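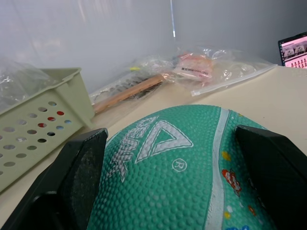
**Plinar Sports Club - Equipment and Stores**

A basketball is a simple thing until you have to look after many of them. In our club magazine we write often about the players and the matches, and very little about the cupboard from which every training begins. Korkor Baidoo has kept this cupboard for 11 years, and in May I spent three evenings with her to learn how she does it.

The first thing I learned is that the balls have characters. The children do not ask for "a ball". They ask for the teal one, with the big white PEAK on it, and they ask for it before they have taken off their coats. It has a pale seam and, on the panel beside the logo, a little cartoon-style figure in red and white with yellow dots near it. The smallest group believes that this figure brings luck with free throws. Their coach, Kwadwo Boateng, has tried to explain about elbows and knees, without much success.

Korkor is more interested in the bumps. She puts a ball under the lamp and turns it slowly with her thumbs. "When the bumps are high, you can hold the ball with tired hands," she told me. "When they are flat, it is a ball for summer, for outside, for playing in the yard." She checks the rubber in the same order each time: first the panels, then the seams, then the valve. A ball that fails is moved to the yard box and gets a cross in her notebook.

The washing surprised me. I had supposed that one puts the balls under a tap, but Korkor uses a cloth, lukewarm water and a very small drop of soap, and she goes along each seam with a soft toothbrush. Strong cleaners are forbidden in her room. Some years ago a parent wiped a whole set with something meant for ovens, and the printing came off in grey flakes. She still speaks about it quietly, as one speaks about an illness in the family.

After the balls come the small things, and these take most of the evening. Everything that has no place of its own goes into a plastic basket with holes in the side or into a clear bag. Korkor does not like closed boxes. With a clear bag you see at once if the thing you want is inside, and you do not open five lids and leave them open. The baskets she prefers in pale colours - dirt is visible on them, and so they get washed.

Alžběta Doležal, who trains the girls' team, came from a bigger club and was used to labels on everything. She brought a label printer with her in the first week. It is still on the shelf. "I wanted to write what is in the bags," she said, "and Korkor asked me why, when I have eyes."

There is one more custom, and I like it best. At the end of the evening the last group brings the balls back by hand, one child and one ball, and nothing is thrown. Each child says if the ball felt soft. Korkor presses the ball, nods or reaches for the pump, and the child may go home. It makes a queue in the corridor, and the parents wait outside in their cars with the engines off, more or less patiently.

The cupboard is open from half past four. If you have at home a ball which belongs to the club, please bring it back before the summer break. Korkor will not ask where it has been.

*Text: Dzifa Abubakari*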